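Up before 6 because I could hear it in my head, the tick the left finger makes when it comes back to open. Gave in, made coffee, took the thing to the living room and told myself it would be ten minutes.

The Flarkberg gripper has two pivots, one per arm, and I have now had a screwdriver in both of them more often than I have had one in anything else I own. Left one first. Backed it off, drop of the Sodau oil, snugged it up again until the arm moved without flopping. Then the right one, to be fair to it. Cycle counter says 474 since the last time I did this, and the notebook says I was very pleased with myself that time too.
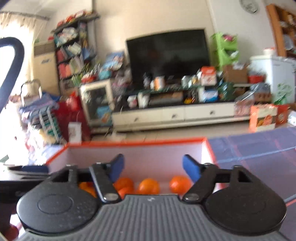
Oranges are still the best test I know. The Kuzmenko manual wants you to use a calibration block, sold separately, and I have a fruit seller downstairs. A block never gets soft on one side, and it never rolls. If the fingers close unevenly, an orange will tell you at once by leaving.

Went over the blue tips with a damp cloth. I had been blaming the linkage for a week for what may only have been juice. Did not write that in the notebook. Writing it here.

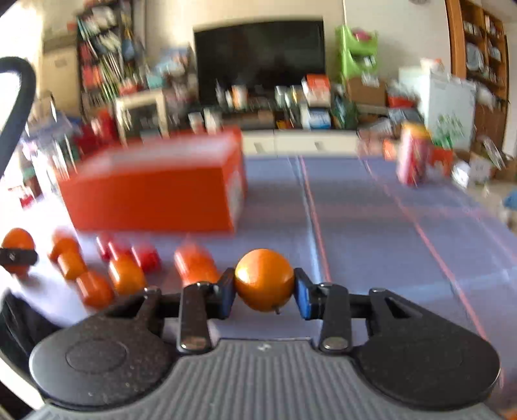
Entry last changed: November, 9:57 p.m.

So, grip. I have the closing force set at 57 out of 100, down from wherever I had it in the summer when I was making marmalade by accident. The Melex forum says go lower still, but the Melex forum also says to store the gripper in a sock. I'll leave it at 57 until something complains.

Tick is quieter. Gone, or else I've stopped hearing it, and at this hour I'm calling that a repair.

Still to do: check the right pivot again after the next long run, write down which screwdriver fits (the short one, I think, the one that's never in the drawer), order more oil. Also buy fruit that I intend to eat.

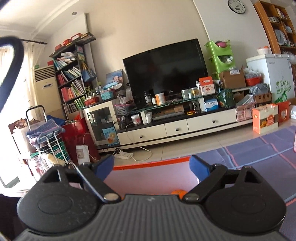

Fingers open, nothing held.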